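Skye Leckie
4 August 2024

Right, the store room at Kiltmont. I've been promising to sort it since January and I've finally made a proper start, so settle in, because I have more to say about shelves than anyone reasonably should.

Skye Leckie
First job was the paperwork (old delivery notes from Laing, mostly, and a catalogue from Ullia that I sat down and read cover to cover when I should have been tidying). Two bags for recycling and one folder to keep. I was very pleased with that folder!

Skye Leckie
Second job was deciding what lives where. My rule is that small things go up high where I can see them, boxes go underneath, and anything I haven't made my mind up about gets a tub until I do. Parkier do nice lidded ones but I'm not spending any more money on this room until I know what I've got.

Skye Leckie
A few of you asked whether I'd paint everything white in the end, and no, I've gone right off the idea. White would look smart for a week and then I'd be wiping it down for ever. The yellow shelving cheers me up every time I go in, and the little black cubes show up beautifully on it, so they're staying on top. The cardboard box in the compartment below has a handle slot, bless it, and the big black oval things can stop in their pale plastic bin till I've found them a shelf. Labels tomorrow, if I can find the pen.
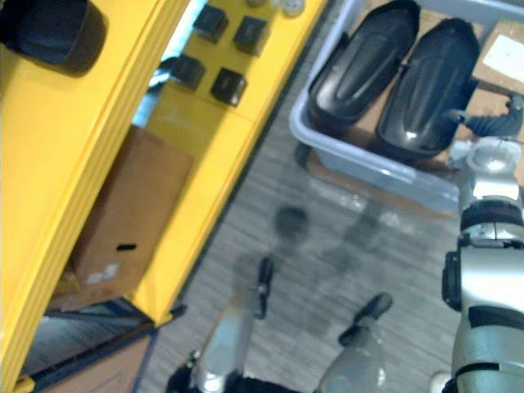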